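Budgeting for the second cell: speaker notes
Bramcombe shop planning meeting, May
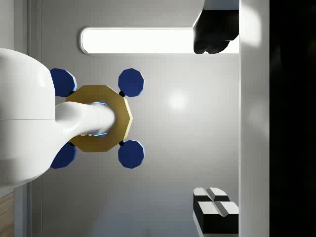 Slide 1. Simulated view: gripper finger through the gold ring, blue knobs around it.

Leave this up while people find seats. Say up front that it's a render. We've bought no arm for this job yet, and I love that we get to argue about it on a screen first!

Point at the finger going through the ring. Our whole question is how much arm we need to do that kind of move all day. Ask who has quoted a job like it. Wait for hands.

Slide 2. What we're asking for
One arm, one gripper, 2 sets of fingers. Mounting plate made in house. Korard quoted the arm, Vitale quoted the gripper, and the two quotes don't cover the cable between them. (Pause here, people always laugh, and then they remember their own cable.)

Put 3000 dollars in for fingers and fixtures. Last time we put in nothing and paid for it out of the tooling line until August. I'd fight for this number before any other on the page.

Slide 3. Simulate before you sign
This is the part I get excited about, so watch the clock. 8 weeks of simulation before the purchase order goes out. In that time we try finger shapes, move the base, and find out which reaches are awkward while it still costs an afternoon to change them. Go back to slide 1 and look at how much room the arm link takes up on the left, in front of two of the knobs. Does a fixed camera on that side make sense? I don't know yet, and I'd like to find out before we drill holes.

What the model won't settle: friction, worn parts, how a real ring sits after the night shift has handled it. Keep money back for that.

Slide 4. The dull lines that got us last time
Air supply. Guarding. Floor anchors. Training, and cover for the people being trained. Spare fingers. The Lerkevard software license renews every year, so it goes in operating and stays out of capital.

Slide 5. Timing
8 weeks of simulation, then the order. Delivery date from Korard is still open, chase before the meeting. Don't promise a start month even if pushed.

Questions. If someone asks about leasing, the comparison sheet is at the back of the handout.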